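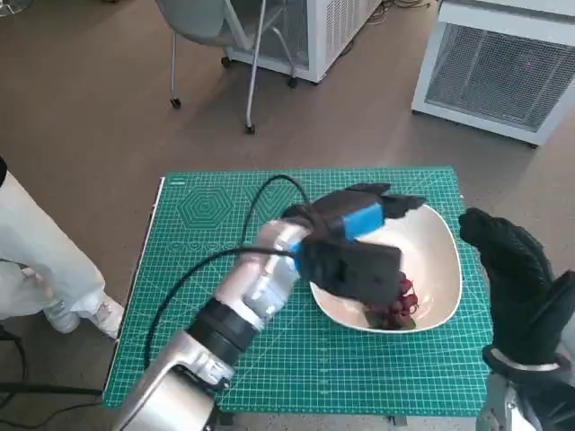 How to Look After a Self-Healing Cutting Mat

Updated February 1, 2022

A cutting mat can last for years or be ruined in an afternoon. Most of the damage comes from heat, dull blades and bad storage.

Before you cut

Lay the mat on a flat, hard table. Change the blade if it drags or tears the paper. Hold the knife upright and make 3 light passes instead of one heavy one. Deep cuts close up poorly.

Turn the mat a little every few projects so you don't keep cutting along the same line.

Cleaning

1. Brush off loose fibers with a soft toothbrush. Felt and batting are the worst for getting stuck in the cuts.
2. Fill a bowl with cool water and add a drop of dish soap.
3. Wipe the mat in small circles with a sponge. Go easy on printed grid lines.
4. Rinse, pat with a towel and leave it flat until dry.

For glue, let it harden and then rub it off with a white eraser. Don't use acetone.

Storage

Keep the mat flat, under a bed or behind a dresser drawer unit if it fits there. Don't leave it in a parked car or near a heater, and never iron on it. Mugs of hot coffee will also warp it.

If a mat is only slightly bent, leave it in a warm room for an hour, then put it under heavy books overnight. A badly warped one has to be replaced. Old mats can be cut down with a utility knife and used as drawer liners.

Posted by Valentin Lazăr in Paper and Fabric Basics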